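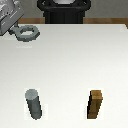 2020年6月26日

4月から在宅勤務になり、昼は自分で作って食べている。最初の週は毎日うどんで、さすがに飽きたので、ぬか漬けを始めた。

ぬかは近所の米屋で買った生ぬか。塩は多めに入れた。本には足し漬けに使う野菜はキャベツの外葉でいいとあったが、うちは大根の皮でやった。捨て漬けの間は朝晩かき混ぜて、ちゃんと漬かった味になったのは19日目だった。それまではただの塩辛いきゅうりである。

容器はホーローにした。冷蔵庫の野菜室に入る大きさで選んだら、なすを縦に入れるとつかえる。半分に切れば済む話だけれど、買う前に測ればよかった。

5月の終わりに一度失敗している。二日混ぜるのを忘れて、表面に白い膜が出た。調べると産膜酵母というもので、薄ければ混ぜ込んでよいと書く人と、取り除けと書く人がいる。私は表面を削って捨て、塩と粉からしを足し、三日ほど野菜を入れずに休ませた。においは四日目に落ち着いた。からしの量は適当で、次の日のかぶが少し辛かった。

会社の定例はオンラインで、始まる前に雑談の時間がある。ぬか床の話をしたら、HadizaさんとJaxonさんが興味を持って、作り方を英語で書いて送ることになった。「捨て漬け」の訳に30分かかった。結局ローマ字のまま書いて、説明を一行つけた。Jaxonさんの住んでいる町では米ぬかが手に入らないらしく、小麦ふすまで代用すると言っている。小麦ふすまで作った人の記事も読んだが、水の加減が違うようなので、そこは本人に任せた。

今のところ漬ける時間はこんな感じ。冷蔵庫に入れた場合。

- きゅうり:一晩
- かぶ:一日
- にんじん:二日
- なす:一日半。塩でもんでから

ゆで卵も入れてみた。味は悪くないが、床がゆるくなるし、においも気になるので、少し取り分けたぬかで別に漬けたほうがいい。アボカドはまだ試していない。

梅雨に入ってから水が出やすくなった。キッチンペーパーで吸わせる方法と、干ししいたけや昆布を入れる方法がある。昆布を入れたら水気はだいぶましになり、その昆布も刻んで食べた。足しぬかは来週やる予定。米屋が水曜休みなのを忘れないようにする。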